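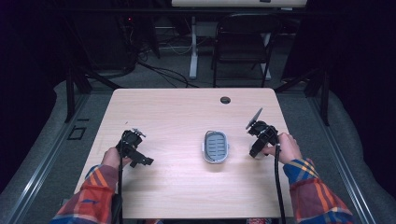

Chapter 3: Wood Indoors

Search this book Enter a word or topic Go

Chaimae Saber
Reading time: 4 minutes

Wood was part of a living plant before it was part of a table, and it keeps some of the plant's habits. It takes up water from damp air and gives it back when the air is dry. It grows wider and narrower as it does so. A joiner who forgets this will make doors that stick and tabletops that split. The last chapter dealt with how timber is felled, sawn and stacked. In this one we follow it into the house.

By the end of the chapter you should be able to work out the moisture content of a small sample, say in which direction a board will move, and choose a suitable finish for a surface that will have wet things put down on it.

3.1 Water in the wood

The water in a freshly cut log is held in two places. Some lies in the hollow middle of the cells, much as water lies in a drinking straw. This is called free water. The rest is held inside the cell walls themselves and is called bound water. When a log dries, the free water goes first. The wood becomes lighter but hardly changes size. Only when the cell walls begin to lose their bound water does the wood start to shrink.

Moisture content is the weight of the water in a piece of wood, given as a percentage of the weight of the same piece when fully dry. To find it, weigh the sample, dry it in an oven until its weight stops falling, and weigh it again. Suppose a block of ash weighs 500 g before drying and 464 g afterwards. It has lost 36 g of water. Divide 36 by 464 and multiply by 100, and the moisture content comes to 7.8 per cent. A common mistake is to divide by the first weight. That gives 7.2 per cent, which is close enough to look right and is still wrong.

3.2 Which way does it move?

A board hardly changes in length. Nearly all of its movement is across the grain, so to know how a board will behave you must first be able to read its surface.

The pattern depends on how the log was sawn. Where the cut runs more or less at right angles to the growth rings, the lines on the face are narrow and straight. Where it runs closer to the line of the rings, the face shows wide curves and arches, known as cathedral grain. Many boards have some of both, with fine straight lines to the sides and a curve through the middle.

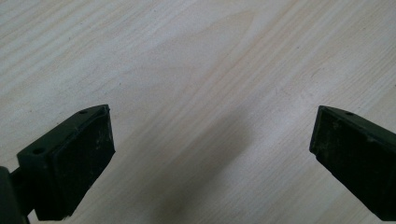

Boards with wide arches move more across their width than boards with straight, narrow lines. They are also more likely to cup, meaning that the two long edges rise or fall compared with the centre. They cost less, all the same, as less of the log is wasted in sawing them, and many people prefer the look.

The El Ouafi workshop in Irkerum makes kitchen tables to order. One February its owner measured a shelf board that had been fitted the summer before. It had been 188 mm wide when it went in. After a winter beside a stove it had lost 3 mm. The board was screwed tightly along both edges and had cracked near one end. The replacement was fixed through slots, leaving the screws room to slide, and it has given no trouble.

3.3 Finishes and wet objects

A finish slows the passage of water. It doesn't stop it altogether. Oil soaks into the surface and leaves the wood looking matt, but it needs renewing. Varnish forms a film on top. It keeps out more water than oil does until the film is broken, and after that water can creep in underneath and leave a grey or dark mark.

Small wet objects do more harm than a quick spill. A spill is seen and wiped up. Water under a flat-bottomed dish can stay there for days. Ridges inside a dish lift the soap out of the water, though they do nothing for the table if the underside of the dish is wet too. Wipe both.

Before you read on, put one drop of water on a piece of bare offcut and one on a varnished piece. Look at them after a minute, then after an hour. Write down what you see and keep your notes for section 3.5, where the results are used again.

Kullitz Open Textbooks. Page revised 17 November 2025

Reader comments

tealcupboard
Got 7.2 the first time and was quite pleased with myself. Then I read the next line.

Lunero
Does the slot method work for a worktop as well, or only shelves? Mine is beech and runs right up to the wall at both ends.

P. in year two
The link to section 3.5 goes to the index on my phone. The chapter itself is clear, thank you.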